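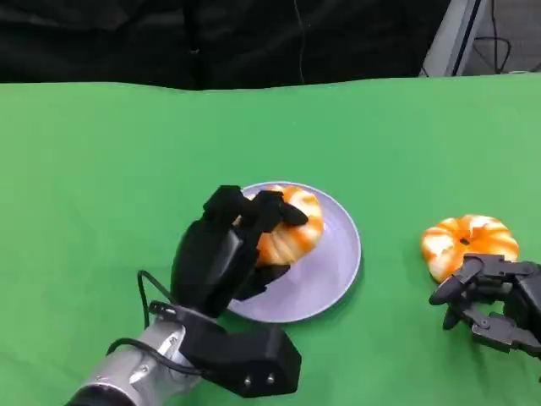 The Nillport table cover is a fitted-length cloth for work tables, display benches and inspection surfaces where a plain, low-glare background is required. It is supplied in one color, bright green, with a flat matte finish on the face side. Laid over a tabletop without clips, the cloth keeps some soft wrinkles, and the green reads lighter and more yellow on the side that receives the most light. A dark curtain hung behind the table, as with the black one here, gives a clear line at the far edge of the cover. Both effects should be considered when the cover is used as a photographic or video background.

## Construction

The cover is a single layer of woven polyester, cut from one width with no center seam. The face is brushed lightly to reduce shine. The reverse is unbrushed and slightly coarser, which limits sliding on lacquered and melamine tops. On glass or polished steel the cover should be clipped at the corners.

All four edges are turned twice and stitched. Hems on the Petersen size are wider and accept the optional weight cord.

## Sizes

| Model | Fits tables up to | Drop at front | Hem |
|---|---|---|---|
| Nillport Asis | 4 ft long | 6 in | Standard |
| Nillport Zultar | 5 ft long | 7 in | Standard |
| Nillport Petersen | 65 in long, 26 in deep | 7 in | Wide, takes cord |

Drop is measured from the table surface to the bottom of the hem, with the cover centered left to right and the rear edge aligned to the back of the table. Tables with rounded corners lose a small amount of drop at each corner. For tables deeper than 26 in, order by the yard from the same roll stock and hem locally.

## Fitting

1. Clear the table and wipe it down. Grit under the cloth shows as raised points and wears through the brushed face.
2. Unfold the cover with the brushed side up. The care label is sewn to the reverse at the rear left corner.
3. Align the rear edge first, then draw the cloth forward.
4. Smooth from the center toward the ends with a dry hand.
5. Fit clips if the table will be moved or if heavy items will be dragged across it.

Fold lines from packing relax after a day on the table. They can be removed sooner with a steamer held 6 in from the surface. Do not press the face side with an iron — the brushed finish flattens and leaves a visible patch.

## Color and lighting

The dye is matched by roll. Covers from different rolls may differ slightly, and two covers intended to sit side by side should be ordered together, with a note on the order requesting the same roll.

A single lamp or window at one end of the table produces a gradual shift in tone across the cloth. Where an even tone is needed, place a second source at the opposite end and raise both. Lowering a lamp makes wrinkles more prominent. Light-colored and metallic items stand out well against the green; green and yellow items do not.

## Care

Machine wash cold, separately for the first wash. Tumble dry on low or hang over a wide rail. Lint can be lifted with a tape roller worked in one direction. Solvents and bleach remove the dye and are not covered by the warranty.

## Supplied items

- One table cover
- Four corner clips (Petersen size only)
- Care card

The weight cord, spare clips and cut roll stock are sold separately. Sizes and part names on this page apply to stock shipped from July onward.

Page revised September 28, 2026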